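The Small Counter

How a shop learns to set out sandwiches, crackers and cold drinks on one table

By Arwel Price

I came to this subject through hunger. In August I was waiting for a late train in Bolotden, and the only open place near the station was a kiosk with a table in front of it. On the table there were sandwiches, some crackers in bags and a few bottles. I wanted nothing special. I stood there for perhaps four minutes, and I left with a sandwich, a bottle and two bags of crackers, although I had planned to buy only the bottle. On the train I began to wonder who had decided where each thing should be.

Since then I have looked at many small counters. I don't mean the long refrigerated wall of a supermarket, which is a different trade with different rules. I mean the table in the corner of an office building, the shelf by the hotel reception, the folding counter at the back of a village hall. The woman who taught me the most about them works for Mesent, a firm that supplies such counters to 103 customers in our region. She asked me to use only her family name, Powell, and she was strict about this, as she is strict about most things.

"People believe that you put out the food and the food sells," she told me. "But the food is lying on something. First you must choose the something."

In her storeroom the something fills three walls. There are trays in white and cream, baskets in several sizes, clear racks for bottles and clear steps for smaller goods. She has bought all of them slowly, over eleven years, and she remembers the price of nearly every piece. She began with two cake plates from her mother's kitchen. One of them is still there, with a chip in it, and it holds the keys.

Her first rule concerns the cloth. A bare table, she says, makes every object look forgotten. A white cloth is beautiful for one hour, and then it shows each crumb. She prefers brown, gray or something between the two. The bread looks paler on it, and the red and green of labels become stronger. I had never considered the cloth as a part of the goods, but when she folded hers away to show me the table underneath, I understood immediately.

The second rule is that cold drinks go high and toward the back. A bottle is tall and everyone knows its shape, so it doesn't need to stand near the hand. If it stands in front, it hides what is behind it. A rack with two levels lets the back row be seen over the front row, and a customer can take from either without moving the other. Powell allows only six bottles in such a rack, even if the delivery was much larger. The remainder waits in the refrigerator.
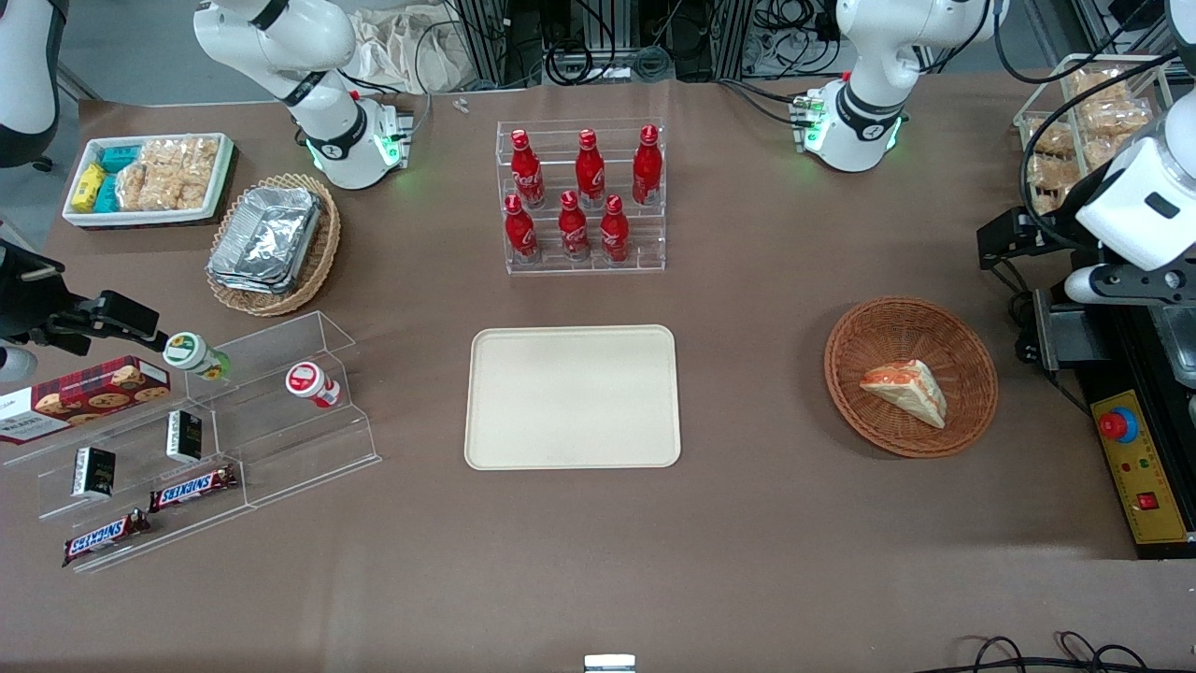 I asked her if a rack with more places wouldn't save work. She said that it would save work for her and lose the customer, who sees a wall of bottles and feels that he is in a warehouse. She also likes that a small rack is quickly refilled. One missing bottle is noticed at once, and somebody goes to the refrigerator. When there are thirty, the gaps are left until evening.

Then come the baskets, about which she could speak until night. Wicker is not an easy material. It catches threads from the cloth, it must be brushed and not soaked, and a cheap one begins to lose its ends after a season. For some years she tried wire baskets from Okimum, which were simple to clean, but she gave them to a friend for potatoes. They made a noise each time a customer touched them, and the sandwiches, she says, looked arrested.

A round basket has one difficulty, which is that a triangular sandwich doesn't fit into a circle. With four or five wedges you can make a kind of wheel, points to the middle. With two, they lean on each other. A single wedge is the real problem, and every counter arrives at it sooner or later, usually after lunch. Some shopkeepers move the last sandwich to a small plate. Others reduce the price and hope. Powell leaves it in the basket, a little away from the center, and turns the filling to the customer. If it stands exactly in the middle, she says, it looks like a museum piece and people are ashamed to take it.

The cut face is the whole matter with a sandwich. The outside is bread, and all bread from the outside is similar. I spent one morning in the kitchen where the wrapping is done, and I can report that more attention goes into the cut than into anything before it. The knife is long and is wiped after each sandwich. The filling is laid thicker along the line where the knife will pass, and this is not considered cheating, or at least no one in the kitchen would call it so. Green goes on one side, something orange or red on the other, with bread between them to keep the colors separate.

The wrap is pulled smooth over the cut and gathered at the opposite side, where it may be as ugly as it likes. Even so, it always makes creases. Under a strong lamp these creases shine, and the customer sees the shine before he sees the filling. For this reason Powell moved the lamp at her own counter to the side, and she asks customers to do the same. Half of them do it.

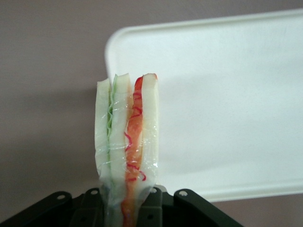 Three slices of bread and two fillings, seen from the cut side through the wrap.

A sandwich with three slices has another advantage that I hadn't thought of. It is wide enough to stand on its edge. Two slices with a thin filling will fall over, and then the customer sees only a white triangle under plastic. In the Bolotden kitchen they test this by standing one finished sandwich on the table and walking past it with normal steps. If it falls, the filling is too thin, or the bread is too fresh. Yes, too fresh. Bread from the same morning is soft and bends at the corner, so many kitchens prefer to cut it on the second day.

Crackers are less demanding. They keep for months, they don't bruise, and they can be pressed together in a tray without harm. Their weakness is the bag. A clear bag of golden crackers is attractive because you see what you will eat, but a bag slides, and a pile of bags becomes a heap after three customers. The answer is a tray with straight sides, filled so closely that the bags hold each other upright. If there are boxes also, they go at one end like books at the end of a shelf.

I was surprised that the stepped display stand, the most expensive thing in the storeroom, is the one she uses with the most doubt. She paid 200 for hers, at a closing sale, and it is very handsome when it is clean. It is clean for a short time. Each finger stays on it. She puts it at an angle to the edge of the table so that people arriving from the door see all the steps, and she wipes it with a dry cloth, always in one direction. Small bottles stand well on it. Soft packets don't, because they hang over the step and pull themselves down.

And then there is the empty tray. On almost every counter I visited there was one, with nothing in it, and in the beginning I took it for carelessness. Powell explained to me that a free tray has several uses in one day. It receives what must be moved while a basket is brushed. It receives the bottle that a customer has picked up and decided against. At closing it carries everything that goes back into the refrigerator, in one trip if you are skillful. Hers has a raised rim, and she wouldn't buy one without it, after an accident with egg salad that she described to me in more detail than I can print.

I asked what a beginner should spend. She took a pencil and wrote a list on the back of a delivery note, and the total for a complete small counter, with cloth, baskets, trays, bottle rack and stand, was 1,090. Then she crossed out the stand, thought for a moment, and crossed out one basket. A beginner should start with the cloth and two trays, she said, and buy the next piece only when something has fallen on the floor.

Before I left she let me set out a table by myself. I put the bottles at the back, the crackers in the corner, and the sandwiches in their basket at the right, where most hands would reach. I was rather satisfied. She looked at it from the door, came over, turned one sandwich a few degrees toward the room, and went to answer the telephone.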